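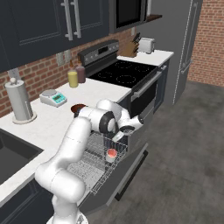
Water use in shared student kitchens: washing up by hand and by machine

Project report by Josefina Villalba
Nov 15, 2023

Background

Students in the Grelby halls pay a fixed charge for water, so few of us know how much we use. The kitchens on the lower floors have dishwashers and the upper floors only have sinks. I wanted to find out how much water goes on washing up in each kind of kitchen, and whether habits make more difference than equipment.

Method

I compared two kitchens, one on the Riedl corridor with a dishwasher and one on the Zitano corridor without. Both are shared by the same number of students. The building office let me read the kitchen water meters each morning before breakfast during June. The meters also record water used for cooking and drinking, so I asked residents to fill in a sheet by the sink whenever they washed up, giving the start and finish time and whether the tap was left running.

By the end I had 117 sheets that could be used. Others were left out because the times were missing or could not be read. I also sent a short questionnaire to both corridors.

Results

The Zitano kitchen used almost 2,000 litres more than the Riedl kitchen over the month. The gap was widest at weekends, when people on Zitano cooked separately and washed up one after another. On days when they cooked together and filled the bowl once, the two kitchens were close.

Most of the sheets from Zitano recorded a running tap. In the questionnaire, residents said they did this because the plug did not fit well. A new plug was put in during the last week and the daily readings went down, though a week is too short to say much about it.

On Riedl the machine was often started half full, usually because someone needed a particular pan. Several people also rinsed plates under the tap before loading them, which the instructions on the door say is not needed.

Problems with the study

Two students moved out of Zitano before the end, and I did not adjust the figures for this. The sheets depended on people remembering to fill them in. I did not measure electricity or the heating of the water, so the results say nothing about total energy or cost.

Further work

I would like to repeat the readings in the Skultatden building, where each kitchen has separate hot and cold meters. The blank recording sheet and the questionnaire are in the appendix.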